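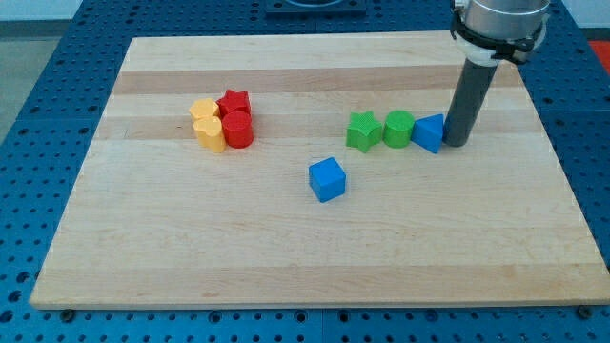 Bon. Trois semaines sans rien écrire, je sais. Je tape ça vite fait entre la lessive et le train de 18h40, donc pardon d'avance pour les fautes, je ne relis pas.

Le sujet du jour : trier. Vider l'appartement de ma tante. Enfin, le vider en partie, elle garde la chambre et la cuisine, elle loue le reste à partir d'octobre et il faut que les deux pièces du fond soient nettes. Elle m'a demandé à moi parce que j'habite à quarante minutes et que mon frère habite à Nantes. Voilà la sélection.

Première journée : rien fait. Vraiment rien. J'ai ouvert un carton de lettres et je suis restée assise par terre jusqu'à l'heure du goûter. Des cartes postales de gens que je ne connais pas, « le temps est superbe, Michel a mangé une mauvaise huître ». Qui est Michel ? Ma tante ne sait plus. On a gardé la carte quand même.

Deuxième journée, un peu mieux. J'ai appelé Anqi Yao, une ancienne collègue qui a vidé la maison de ses parents l'an dernier toute seule, en dix jours, avec un boulot à côté. Je voulais une méthode. Elle m'a dit : commence par ce qui n'a pas de visage. Les torchons, les casseroles, les rallonges électriques, les annuaires. Les photos à la toute fin, et jamais le soir. J'ai trouvé ça un peu sec au téléphone et puis j'ai essayé et ça marche, disons que ça avance. Les torchons ne m'ont pas fait pleurer. Sauf un.

Donc, en vrac, ce que j'ai appris. Pas une méthode, j'insiste, j'en suis au milieu et si ça se trouve dans un mois je dirai le contraire.

Les sacs. Prendre des sacs transparents. J'avais pris des noirs, grosse erreur, au bout de deux heures plus moyen de savoir lequel part à la ressourcerie et lequel part à la benne. J'en ai rouvert la moitié. Ma tante en a profité pour ressortir un abat-jour et un presse-agrumes dont il manque le haut.

Les vêtements. J'étais partie sur trois tas, garder, donner, jeter. Il en faut 4. Le quatrième c'est « on en reparle » et il est énorme, il occupe tout le canapé, mais sans lui on se dispute à chaque pull. Et au bout de quelques jours il fond tout seul. Ma tante passe devant, prend un truc, soupire, le met dans donner. Je fais semblant de ne pas regarder.

La vaisselle. Alors là. Service de mariage complet ou presque, filet doré, donc pas de lave-vaisselle, donc personne n'en veut. J'ai proposé aux cousines : non, non, « c'est très joli mais non ». Sur les sites de petites annonces il y en a des pages entières. J'ai fini par tout prendre en photo et le mettre sur Trotix, l'appli de seconde main où traînent tous mes voisins, à 14 euros le tout. Parti en une heure. Une dame qui fait des tables pour des mariages, elle était ravie, elle a emballé chaque assiette dans du papier journal en me racontant son divorce. J'ai trouvé ça bizarrement consolant. Ma tante a demandé combien et j'ai menti, j'ai dit quarante. J'ai complété de ma poche. Ne lui dites rien.

Les livres. Personne ne veut des livres non plus !! Les encyclopédies surtout. La bouquiniste en bas de la rue a fait non de la tête avant que je pose le carton. Les poches, oui, boîte à livres, par petites fournées, sinon on se fait regarder de travers par les habitués. J'ai gardé les Maigret. Tous. Je sais que je n'ai pas la place, merci.

Les papiers. C'est le pire morceau et c'est là que j'ai perdu le plus de temps. Des relevés de banque depuis le premier compte, des notices d'appareils morts, des garanties, des garanties de garanties. J'ai pris un classeur, j'ai mis dedans l'appartement, la retraite, la santé, les impôts récents, et le reste à la déchiqueteuse. La machine a chauffé et s'est arrêtée quatre fois (c'est une Bodik, d'occasion, elle n'a rien demandé à personne). Pour les durées de conservation, regardez sur le site du service public, ne me demandez pas à moi, j'ai tout confondu et j'ai dû repêcher une quittance d'assurance dans le sac. En morceaux. Avec du scotch.

Au milieu des relevés, un cahier de comptes. Ma grand-mère, son écriture penchée. Pain, charbon, « coiffeur (exceptionnel) ». Et une page de fin d'année avec un total souligné deux fois, 3 183 francs, et à côté un point d'exclamation. Je ne sais pas si c'était une bonne ou une mauvaise nouvelle. Ma tante penche pour mauvaise. Moi le point d'exclamation me semble joyeux. On a passé la soirée là-dessus, du coup pas de placards.

La fatigue, aussi. Je ne m'y attendais pas. Physiquement ça va, on porte des cartons, on a mal au dos, bon. Mais décider. Décider toute la journée. Le soir je n'étais plus capable de choisir entre deux sortes de pâtes. J'ai mangé des tartines quatre soirs de suite. Anqi m'avait prévenue, elle avait dit « pas plus de trois heures », j'avais hoché la tête au téléphone et j'ai fait huit heures, évidement. Le lendemain je ne valais rien. Donc : trois heures. Le matin. Après on va marcher, on achète du pain, on parle d'autre chose.

Et parler d'autre chose c'est pas facile, parce que chaque objet ramène quelqu'un. Ma tante est très drôle dans ces moments-là. Elle tient une louche et elle raconte vingt minutes sur les voisins Gunawardena, au troisième, qui avaient offert la louche, ou l'avaient prêtée, le point n'est pas clair, et qui faisaient un curry le dimanche dont toute la cage d'escalier profitait. On s'est demandé s'il fallait la rendre. Ils ont déménagé il y a vingt-cinq ans. Elle garde la louche « au cas où ils passent ».

Le truc qui m'a le plus coincée c'est le débarras payant. J'ai fait faire un devis pour les gros meubles : l'armoire, le buffet, deux lits, le canapé du fond. 1 188 euros. J'ai relu plusieurs fois. Le monsieur était très aimable, cinquième étage, ascenseur minuscule, escalier qui tourne, je comprends. Mais quand même. Finalement le buffet part chez un copain de mon frère qui vient avec une camionnette et des bras, la ressourcerie prend les lits à condition qu'on les démonte, et pour l'armoire on verra. Elle a été montée dans la pièce, elle, je pense qu'elle n'en est jamais sortie. Il manque une clé allen quelque part et les vis sont d'un modèle que je n'ai jamais vu. Si quelqu'un s'y connait en armoires des années cinquante, les commentaires sont ouverts.

Ce que je ne regrette pas : avoir demandé à ma tante avant chaque sac. C'est plus lent, parfois c'est à s'arracher les cheveux (le presse-agrumes est revenu une troisième fois), mais c'est chez elle. Une amie a fait ça « pour aider » pendant que sa mère était à l'hôpital et elles ne se sont plus parlé pendant des mois. Pour une boîte de boutons.

Ce que je regrette : le petit secrétaire. Donné trop vite, le troisième jour, dans l'élan. Ma tante avait dit oui. Elle a dit oui et puis le soir elle a regardé la place vide contre le mur et elle n'a rien dit et j'ai compris. J'ai rappelé, il était déjà reparti chez quelqu'un. Bon.

Sinon, bande-son des deux semaines : la radio de la cuisine, coincée sur une station qui passe du bandonéon, et un disque retrouvé derrière le radiateur, un groupe qui s'appelait Trulirura, pochette orange, inconnu au bataillon. Trois chansons formidables et le reste pénible. Ma tante jure qu'elle ne l'a jamais acheté. Elle connaît toutes les paroles.

Il reste la penderie du couloir, les photos (pas le soir, donc), et la cave, où je ne suis pas encore descendue. Ma tante dit qu'il n'y a « presque rien ». Elle l'a dit aussi pour le grenier de Limoges, on y était encore à Noël.

Je file, mon train. Je réponds aux messages demain, ou après-demain. Et si quelqu'un veut une encyclopédie en vingt volumes, il manque le P à R, à venir chercher sur place, je fais le café.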